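Saturday, Holroyd cell, notebook entry (M. Nuttall)

Fault: left arm protective stop during harness transfer from box to tray. Third stop this week on the same job, so the cell is off the schedule until we understand it.

Sequence as logged. The Tomeo controller reported a grip on the harness and released the arm to lift. Motor current on the wrist then climbed over the limit for 300 ms and the arm stopped, brakes on. No contact with the operator side. Gate was shut and stayed shut. Wenjie Zhong pressed the E-stop anyway, which is correct under the Clitwood procedure.

First thought was a bad torque threshold. Wenjie put it back to the January value and ran 12 picks at reduced speed. Stopped on 5 of them, all from compartments where the loops hang over a divider. Picks from the other compartments ran clean. Threshold is therefore not the cause, or not the only one. The hand takes hold of one harness, a neighbour's connector catches in the loops, and the arm is then pulling against the box.
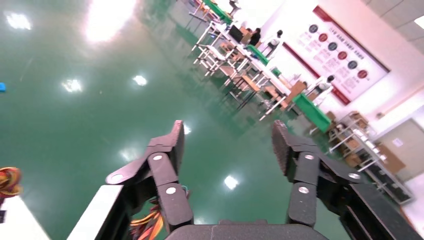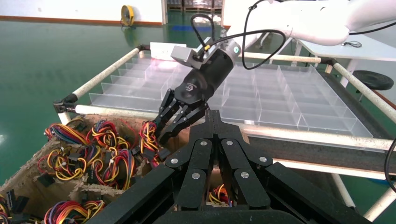
Holroyd cell. First: two-finger gripper, fingers open. Second: multi-fingered hand with a harness at the box.

Checked and ruled out: finger bolts (all to torque), wrist encoder, 24 V supply. Cable loops on the wrist look untidy but I could not reproduce the fault by moving them with the arm powered down.

Not ruled out: the Tramen grasp check. It reports success on finger position alone and has no means of telling one harness from two tangled together. A weight check after the first 3 cm of lift would do it. Wenjie to write this on the bench arm first.

Until then: speed limit stays on, threshold stays at the January value, no unattended running. Torn box walls to be replaced before the next trial.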